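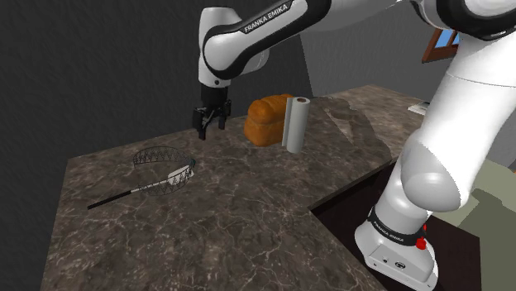
June 13, 2024

I finally bought the Quartey record on vinyl last week. I had been putting it off for a couple of months, mostly over the price, and then the shop on Merken Street had one used copy in the bin by the register with a crease in one corner of the sleeve. The crease took enough off the sticker that I stopped arguing with myself.

For anyone who hasn't followed this, Quartey is a four-piece band, and the album came out in April on a small label called Wirik. It has 11 songs. Nine were on the version I already had as files. The other two are only on the vinyl, and one of them is a new recording of "Adby," the song that closed their first EP.

I have listened to the old "Adby" more than almost anything else I own. My player says 483 plays, and that doesn't include the car. It's a simple song. There's one acoustic guitar, one voice, and a hand drum that comes in at the second verse and drifts a little behind the beat. It was recorded in a living room. If you turn it up you can hear a chair creak before the last chorus.

The new one has a string quartet on it. I didn't want to like that. When a band goes back to an early song with more money, the usual result is that everything gets louder and the part you liked goes missing. I also don't love strings on rock records in general. They tend to show up on the slow song and tell you how to feel.

On this one the strings don't play at all for the first two minutes. It's voice and electric piano, a good bit slower than the original and in a lower key. I'm fairly sure it's down a whole step, but I only checked it against my guitar, which wasn't in great tune. When the quartet comes in, the cello takes the line the hand drum used to have. It plays the same rhythm, short notes with the same slight lag. I missed that the first time through. On the second listen I got up and moved the needle back.

The singer's voice is lower now too. On the EP she reaches for the high note at the end of the bridge and just about gets there. On the new version she goes down instead and lets the violin have the high note. I still prefer the reach. I can see why she wouldn't want to do it every night on tour, though, and the lower melody suits the slower speed.

The other vinyl-only track is an instrumental, and I don't have much to say about it. It sounds like a warm-up that somebody left running.

As for the rest of the album, side one is stronger. The first three songs run together without gaps, and on my files there was always a tiny click between them that drove me nuts. The record doesn't have it. Side two sags in the middle, where there are two songs in a row with nearly the same drum part, and I would have split them up. The mix is also very heavy in the low end. My speakers are small and sit on a bookshelf, and I had to pull them away from the wall to get the bass under control.

The pressing is fine. There's a little surface noise at the start of side two that went away after I cleaned it. The insert has the lyrics but no credits for the string players, which seems like an odd thing to leave off when they're the reason to buy this version.

I looked up the video for the original "Adby" afterward. It has 2,289 views, and I would guess that a fair share of those are mine. The new version isn't up anywhere that I can find. Wirik's site says the vinyl was limited to 200 copies for the first run and that a second run depends on preorders. If you want one, the preorder page was still open this morning.

They're touring in the fall but the closest date is a four-hour drive on a work night. I haven't decided. If they bring the quartet I'll probably go, and I emailed the label to ask. No answer yet.

Next post will be the box of 45s from my uncle's garage, which I have been promising since the winter. I've sorted half of them. Most are scratched, but there's a good stack of soul singles near the bottom that I haven't played yet.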